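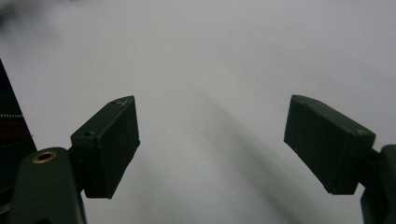

Rahel Wyss wrote back within the hour after last month's letter to say that a comb drawer is the silliest thing she has ever heard of, and that hers all live in a mug by the sink with the toothbrushes and one very old nail file. Fair enough, Rahel! I had a mug too, for years. But I've spent most of October going through the bathroom in our place in Plestley, one shelf at a time, and I'm now a drawer person and there's no talking me out of it.

It started with the hair things. We had combs in coat pockets, combs in the car, a brush behind the radiator (don't ask, I didn't). I pulled everything out and spread it over a bare white top so I could see each piece properly, and then I went through them one by one, which took me a whole evening and two pots of tea.

My rule was simple. If it has a missing tooth or a rough one that snags, out it goes. Run the teeth lightly over the back of your hand and you'll feel a bad one right away. Anything that passed got a soak in warm water with a squirt of dish soap, then a going-over with an old toothbrush, working from the spine out to the tips. Don't use boiling water on plastic — I warped a perfectly good one that way and I'm still annoyed with myself.

The one I was happiest to find again is the dark comb with the long slim handle and the fine teeth set close together. I use the handle end for parting and the teeth for smoothing down the bits at the front that never behave. It's terrible on wet tangles, so I keep a wide one for those and save this for dry hair.
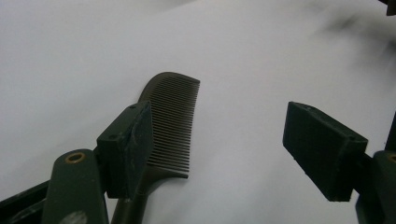 What went in the drawer

Fine combs lie flat at the front, brushes go at the back with the bristles up, and clips sit in a shallow dish on the left. I lined the bottom with a cut-down tea towel from Mitwood, which keeps everything from sliding when you yank the drawer open at 7 in the morning. It comes out and goes in the wash with the towels.

Emil Widmer has asked what to do about a comb with hair oil baked into it, and my best answer so far is baking soda and patience. If you've got a better one, send it over and I'll put it in the next letter. Mug people can write in too.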